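How to Hang and Fold a National Flag for a Public Holiday 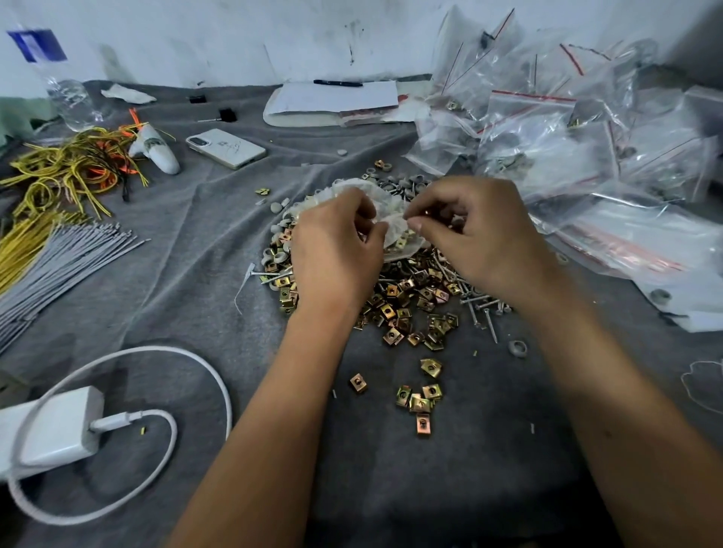 Screws, clips and grommets, with hands drawing a part from a bag.

These instructions cover a flag flown from a fixed pole or hung flat against a wall on a national day. They assume a cloth flag with a rope and toggle. Rules on dates, hours and order of precedence differ between countries, so check the current guidance from your own government first.

Before the day

Unfold the flag indoors and look along the outer edge, where fraying starts. Trim loose threads and restitch the hem if needed. A flag with a torn field should be replaced. Iron polyester on a low setting with a cotton cloth between the iron and the flag.

Check the halyard by running it up and down twice without the flag. If it sticks, clear the pulley before going further.

Raising on a pole

1. Identify the hoist edge, the one with the rope sewn in.
2. Confirm which way up the flag goes. Many designs look almost the same inverted; compare with a printed reference.
3. Fasten the toggle to the upper loop of the halyard and tie the lower rope with a sheet bend.
4. Raise briskly to the top and tie off on the cleat with 2 full figure-of-eight turns.

For half-mast, raise the flag to the top first, pause, then lower it. The usual position is one third of the way down. On lowering at the end of the day, take it to the top again before bringing it in.

Hanging on a wall

Keep the flag flat and clear of the ground. Leave at least 50 cm below the lower edge where people pass. When a flag is hung vertically, some countries require the design to be turned as well as rotated, and a few have a separate vertical version.

Folding and storage

Lower before dusk unless the flag is lit. Dry it fully. Fold lengthways twice, then roll from the fly towards the hoist so that the rope ends on the outside. Store in a cotton bag, away from direct light, and label the bag with the size and the date of last repair.

Page maintained by Emilian Olteanu. Last checked in October.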